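Foro > Puzles y rompecabezas > Charla general

Tema: ¿Bordes primero o por colores? (puzle de 1.000 piezas)

marisma_77
5 de enero de 2021

¡Hola a todos! Me han regalado el puerto de Woltau de 1.000 piezas y estoy que no quepo en mí. Es mi segundo puzle grande (el primero fue un faro, me llevó 38 tardes y acabé soñando con el cielo). El caso es que mi cuñada jura que hay que empezar siempre por el borde y yo, con el faro, empecé por las casitas y me lo pasé pipa. ¿Cómo lo hacéis vosotros? El puerto tiene muchísima agua, aviso.

tejadoazul
Borde. Siempre borde. Sin marco no sabes ni cuánto espacio te va a ocupar, y luego te toca arrastrar media imagen por la mesa y se te deshace. Enhorabuena por el regalo, el de Woltau es precioso, sobre todo las barcas de la izquierda.

Prasert Yimyam
Pues yo discrepo con cariño. En el Woltau el borde de abajo es todo agua verdosa y es un suplicio para arrancar. Yo hice primero las barcas, después las fachadas, y cuando llegué al borde ya tenía media imagen que me iba diciendo dónde iba cada cosa. Lo terminé en enero del año pasado y lo volvería a empezar mañana mismo.

tejadoazul
Prasert, pero eso es porque tú tienes una mesa enorme. Los que montamos en la mesa de comer necesitamos el marco.

Kanokwan Phuthong
¡Me encanta este debate, sale cada invierno! Yo voy por una tercera vía: clasificar antes de montar nada. Dedico dos sesiones enteras a separar, sin encajar ni una pieza aunque me muera de ganas. Saco los bordes, sí, pero también separo por textura: agua lisa, agua con reflejo, ladrillo, cuerda, cielo. Uso tapas de caja de zapatos y las voy apilando debajo de la silla.

Lo de la mesa es más importante de lo que parece. Con una superficie larga y clara las piezas oscuras saltan a la vista, y en el Woltau hay muchas oscuras. Antes montaba sobre un tablero de corcho marrón y me dejaba los ojos.

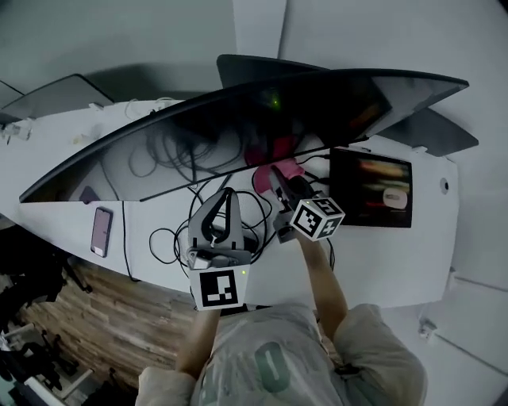 Y otra cosa que me cambió la vida: separar por forma cuando ya solo queda un color. Con el cielo del Pikholm me quedaban 372 piezas casi idénticas, todas del mismo azul, y las puse en filas según los salientes: dos salientes enfrentados, dos contiguos, tres, cuatro, ninguno. Suena a castigo, pero pones la radio y se te pasa la tarde volando. Cuando buscas un hueco concreto ya solo pruebas una fila.

marisma_77
Kanokwan, ¡lo de las filas me parece una maravilla! ¿Y no te aburre separar dos sesiones seguidas sin montar? Yo creo que no aguantaría.

Kanokwan Phuthong
Al principio sí, pero le he cogido el gusto. Vas conociendo la imagen pieza a pieza, y cuando por fin encajas las primeras vas como un tiro.

rioseco
Yo no clasifico nada. Caja abierta y a revolver. Tardo el doble y me da igual, la gracia es encontrarse la pieza por sorpresa. Eso sí, no miro la tapa, que para mí mirar la tapa es hacer trampa.

Prasert Yimyam
¡Ya estamos con la tapa! Rioseco, la tapa viene con el puzle, es parte del puzle. Hazme el Destton sin mirar la tapa y hablamos.

rioseco
El Destton lo tengo a medias desde el otoño, no hurgues en la herida :)

tejadoazul
A mí clasificar por textura me parece buena idea, lo reconozco, pero solo después de sacar el borde. De ahí no me mueve nadie. Por cierto, marisma, ¿el tuyo es la edición de Paulauskas? El corte es más irregular y ahí separar por forma ayuda menos.

marisma_77
¡Sí, de Paulauskas! Acabo de mirar y hay piezas rarísimas, una parece un pato. Decidido entonces: saco el borde para que mi cuñada esté contenta, separo agua y fachadas como dice Kanokwan, y empiezo por las barcas. Os voy contando.

Kanokwan Phuthong
¡Guarda la del pato para el final! Y si te sobra alguna tapa de caja, resérvala para las cuerdas de los mástiles, que se confunden muchísimo con el muelle.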